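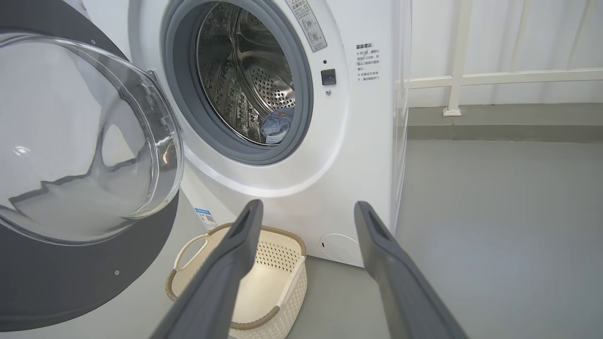

Front-loading machine with the door open and a denim item in the drum.

To: Sandham Residents and Leaseholders mailing list
From: Nuala Horgan, Estates Office
Subject: Re: Laundry charges and the new booking arrangements

Dear all,

I am replying to Mr Weldu's message of last week, which I have copied at the foot of this one so that those who joined the list recently can follow the discussion. Several other residents have written to the office on the same points, and I hope they will accept this as a reply to them too.

On the charge itself. The laundry charge is set once a year, in January, and is meant to cover water, electricity, servicing and a contribution to the replacement fund. The present charge was set before the new electricity contract was signed. The contract covers the lifts, the stair lighting and the laundry on a single meter, and the office divides the cost between them using a formula agreed with the leaseholders when Margaritis House was added to the estate. Mr Weldu is right that the formula has not been looked at for a long time. It assumes that every flat uses the laundry equally, and we know that many flats now have machines of their own.

We have therefore asked for a separate meter to be fitted to the laundry supply. The quotation is for £1,421, including the making good of the wall, and will be met from the replacement fund. There will be no extra charge to residents for this work. Once the meter has been running for six months we will publish the readings on this list and propose a new formula for discussion.

On the replacement fund. The fund stands at a little over £3,000 before the cost of the meter is taken out. I accept that this is low. The fund was drawn on twice last year, first for the drain in Tresa House and then for the extractor fan, and the second of these should have been announced to the list at the time. It was entered in the accounts but no message was sent. I apologise for that.

On booking. The paper sheet on the laundry door will be withdrawn and replaced by a bound book kept at the porter's desk. Residents may book up to three sessions in any one week, and a session lasts two hours. A booking not taken up within 20 minutes lapses, and the session may be used by anyone waiting. Bookings can be made in person or by telephone, but not by email, as the office cannot promise to read messages in time.

We considered the online system suggested by Mr Hattori. The supplier required a yearly fee for each household, and a number of residents told us that they would not be able to use it. The matter can be raised again at the annual meeting if there is support for it.

On items left in machines. The notice at present says that the next user may remove a finished load after ten minutes. Some residents find this too short and others object to their washing being handled at all. The office proposes to keep the rule but to extend the time to 15 minutes. Loads should be placed on the folding table and not on the floor. Please check pockets, and look inside the drum before closing the door — the lost property shelf is full again, and anything on it at the end of the month will be given to the charity shop in Trernberg Road.

On opening hours. The laundry will continue to close at nine in the evening. Mrs Matsuda's family and others on the ground floor of Tresa House have asked for an earlier closing time, and residents who work shifts have asked for a later one. We do not think a change can be made fairly without hearing from everyone affected, and a short form will be delivered to each flat with the next service charge statement. Please return it even if you have no strong view.

Comments on any of the above should reach the office by 14th June. They may be sent to this list or, if you prefer, handed in at the desk in writing.

Yours sincerely,

Nuala Horgan
Estates Manager, Sandham

---- Original message ----
From: Fasil Weldu
Subject: Laundry charges and the new booking arrangements

> Dear Ms Horgan,
>
> I write on behalf of myself and three neighbours on my landing.
>
> We should be grateful to know how the laundry charge is worked out. It has risen each year, yet the accounts do not show what the laundry costs to run, only a single figure for electricity across the whole estate. Is the formula still fair to those who seldom use the room?
>
> We should also like to know what is left in the replacement fund, and why it was used for the extractor fan without notice.
>
> Lastly, the booking sheet is not working. Names are crossed out and written over, and on two occasions I have come down for my session to find another person's washing going round. We would support any system in which a booking cannot be altered by someone else.
>
> With thanks for your attention,
>
> Fasil Weldu
> Margaritis House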